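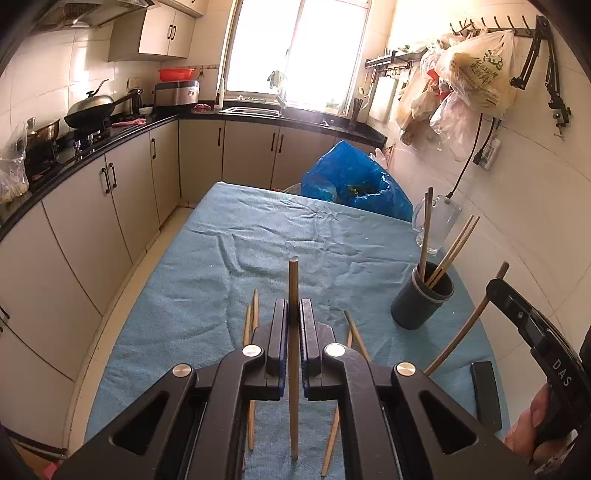
Sorcha Ní Chonaill wrote:

> Has anyone been down to Fahy since the weekend? I make it 54 eel traps still in the channel and the elvers are meant to be through by now. I don't want them lifted if there's a late run coming.

Hi Sorcha, hi all,

I went down last night with a head torch and stayed till the tide turned. Plenty of elvers along the left bank, mostly see-through little things, with a few darker ones that must have been in fresh water a while. So yes, a late run, and a decent one! Please leave the traps where they are for now.

The brush ramp at the Jimov weir is working far better than the old one – I watched them wriggle up it for ages (and got very cold feet doing it). We put more than 4000 over by hand last spring and I'd love not to do that again. The bottom 3 bristle strips are clogged with weed though, so if you're passing, give them a rinse from the top end. Don't scrub, they hide in there.

On the silver eels, I still think we should ask for the sluice to be left open on dark wet nights in November. That's when the big females head for the sea, and last year the gates were shut for most of it. I'll draft something and send it round, unless somebody has the old letter?

Spare key for the Asodora hut is back on its hook, by the way.

Tomás Sheehan

2 replies · 3 shares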